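Two weeks with the Fillo kit

I've wanted a go with the Takgate Fillo ever since Umesh Dwivedi showed me his on a Sunday afternoon and I drove home jealous. Mine came in March, and I've hardly touched anything else since (sorry, garden).

For anyone new to it, the Fillo is a bench arm sold as a kit, with a gripper, a wrist camera and software that learns from you doing the job by hand first. Putting it together took me two evenings. The manual is good, apart from the cable routing page, which I read upside down for far too long.
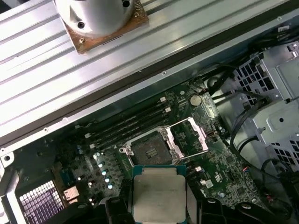 My plan from the start was to try it on old PCs, as I mend and pass on quite a few of them and would love some help with the fiddly bits. Fitting a processor is the job I care about most. You want the load plate flipped open and the lever up before the arm gets anywhere near, and the cooler put to one side, where mine is sitting on the ribbed aluminium with its copper-coloured base down. Then the gripper brings the chip in towards the socket, and I hold my breath every single time! Those contact pins are tiny, so I keep the speed right down and a hand by the stop button.

What I love is how gentle the grip setting can go. There are 200 steps of it, and the low ones are lovely. The camera view is sharp enough to work from too, though shiny metal can be a bit of a pain under my desk lamp.

Grumbles? The fingers are chunky for a crowded case, and the saved jobs list stops at 1,000, with no folders. Bjarke Eyvindsson has slimmer fingers from Ulteck on his and has promised to lend me a pair, so I'll be trying memory sticks next.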